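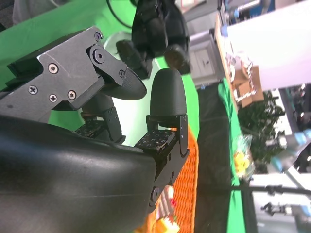 The gripper with both sensor pads fitted, fingers towards the orange mat.

5th January

I said I would write up the gripper once the pads were on, and they are on now. Two of them, black, with a grid of small square cells. One sits under the upper finger and the other at the base of the second finger. The glue I bought first was useless and I ended up using thin double-sided tape, which has held so far.

Most of the holiday went on wiring. Each pad has its own ribbon and the first one I made up was 24 cm, too short once the wrist turned past a certain point. The new ones are 41 cm and tied back in two places. Lambros Gavalas lent me his crimping tool, which saved me buying one.

The bracket screws had worked loose again, so I took them out one at a time and put threadlock on them. I should have done that in July when I first put it together. There are still a mixture of heads on there, cross-head and hex, because I used what was in the tin. It's a nuisance when you need two drivers on the bench for one plate.

The software is still called Skamby and is still a mess. Bahman Mirzaei rewrote the part that reads the pads and it no longer freezes when both are pressed at once. Readings drift a little over an hour. I zero them at the start of each run and put up with it.

For testing we use the table with the green cloth. The job is to move toy food between the woven basket and the white bowl, with a second hand working from the other side. I set the closing force to 5 on our own scale, and anything above that squashes the softer pieces. The bowl slides if a fingertip catches the rim, so I want something grippy underneath it.
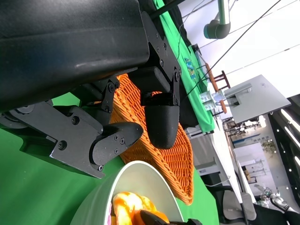
Still to do

Strain relief for the cables. A spare set of fingertips, in the softer rubber if Makis Drakos has any left. Log the drift properly over a whole evening and send Bahman the file.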